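Categories: Bench Notes / Equipment Planning

April - second rig, budget pass

Went through the handheld kit list again with Selina Hofstetter this morning. We have one working pair of grippers and want a second pair before the bagging tasks start. Ceiling for everything is 3000, shipping included. Cormac Mac an tSaoi holds the purse and wants one page from us, with line items.

Quotes so far:

Lerkness - complete pair with finger plates fitted. Fits under the ceiling but eats most of it. Lead time 9 weeks.
Druvbridge - bodies only, we print or cut the fingers ourselves. Cheaper. No stated lead time, have asked twice.
Magagula - cables, strain relief, spare connectors. Small order, can go out now whatever we decide on the rest.

Leaning Druvbridge if they answer. We already have a drawing for the flat angular plate and the shop can make it. Main worry is the mounting pattern on their bodies, which the data sheet dimensions from two different edges.

Cables are the item I keep underestimating. Both grippers are tethered, and every container we add to the task set gives the cable another rim to drag over. Want the next order longer, with a softer jacket, and a right-angle exit at the gripper body if Magagula can do one. Selina would prefer a clip at the wrist. Try both before specifying.

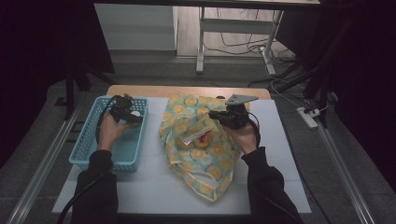 Should the second pair match the first exactly?

Only at the finger mount and the connector. If those two interfaces are common, plates and cables swap between rigs and we carry one set of spares. Body shape and weight can differ a little as long as we log which pair was used for each run.

Consumables: thin printed shopping bags and open-mesh baskets. Bags crease and stop behaving like new ones, so treat them as stock with a replacement rate. Put down 50 bags for the quarter and revise after the first count. Baskets are cheap, buy 2 spare.

Table: white board over the wooden top is good enough, no spend. Aluminum profile also stays off this request.

Power: do not want another strip on the carpet for rig two. Tasmont has a desk-edge unit that would get the plugs off the floor. Ask for price, put it under facilities if Cormac allows.

Open:
- Druvbridge lead time and mounting drawing
- Magagula, right-angle exit, minimum order
- wrist clip test (Selina)
- does shipping from Lerkness include duty? Quote is silent
- one-page version to Cormac once the first two are back

Contact the lab | Back to top

This site uses cookies to remember your display settings. Accept / Manage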